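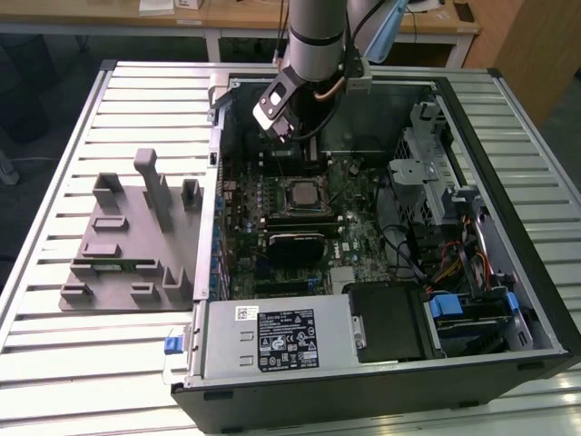 Birgate, 24 September 2019

Budget draft is due to Macario Ponce before the end of the month, so most of the day went to the spreadsheet and the rest to the bench. Writing down where the numbers stand while I still remember why they are what they are.

The teardown cell is the big line. One arm, one gripper, one slatted aluminum bench, one fixture plate. The test article is still a Dell tower on its side with the panel off. I like it as a planning case because it has most of what we will be asked to handle: expansion card in a slot, power supply, drive cage, a bundle of cables that goes wherever it wants. The CPU socket is empty, so processor removal stays out of the estimate for this round. If Macario wants it in, it becomes a separate line with its own tooling.

Gripper. The current one is adequate for blue latches and tabs. My worry is clearance. Coming straight down into the case, the wrist has to pass the drive cage on one side and the rear wall on the other, and the pipe and cable on the wrist take up room that the CAD model does not show. I measured the model again this morning and it treats the wrist as a bare cylinder. Two ways to handle it: buy a longer set of fingers, or buy a cable dress kit and route everything tighter to the link. The Palomino catalog has fingers in a suitable length at $86 a pair. I put down 5 pairs, two for use and three for spares, which comes to $430. The dress kit from Fleleo is $480 and has a lead time of 7 weeks. I entered both and marked the kit as second priority. Fingers can be swapped in ten minutes. Re-dressing the arm means re-teaching every approach point.

Fixtures. The gray plate is 3D printed, blocks and slots and one tall post, and the print cost is small enough that I have been leaving it out. That was a mistake in the February budget. Filament is cheap but machine time on the printer is charged to us, and we revise plates more often than I planned for. This time it gets its own row. I also want a machined version for the final layout, but no quote until the layout stops changing. Leaving a placeholder at zero with a note, which Macario will complain about.

Screwdriving. No decision. The Drillirlow spindle fits the flange and has torque feedback, and the rep sent a quote this afternoon that includes a controller we do not need. Asked for a revised quote without it. The alternative is to pull screws by hand before the case goes on the bench and have the arm do only latched and slotted parts. That is cheaper and it is how I would run the first three months. The argument against it is that the labor then sits in someone else's budget, and that will get noticed.

Vision. Existing camera stays. I had a line for a second one at a lower angle and took it out. The socket and the card can be located from overhead well enough, and the deep parts of the case are a lighting problem before they are a camera problem. Added one bar light instead. Need to check that it will not glare off the bare metal inside the case. Silver walls, silver power supply, all of it reflects.

Test stock. We need more towers. One unit is fine for working out reach, useless for cycle estimates. Asked purchasing whether surplus machines can be transferred internally at no cost. They want a written justification, a cost center, and the disposal plan for the parts afterward. Drafted the first two. The disposal plan I will copy from last year's and change the quantities.

Service contract for the arm: carried over at the same amount. I read the terms again and gripper electronics are excluded, so a failed gripper is our expense. A spare gripper would be the largest single addition to the sheet. Without one, a failure stops the cell until a replacement ships. Put it in as optional, above the line, and will let Macario move it.

Tomorrow: revised spindle quote if it comes, check finger length against the real wrist with a ruler and not the model, fix the formula in the spares tab that is still summing the header row. Also find out who approves printer hours now.

Filed under: Bench Notes / Equipment Planning
2 comments | 5 shares

Recent entries
Spares tab, second attempt
Flange adapters and what fits them
Printer hours for the summer
Reach tests with the short fingers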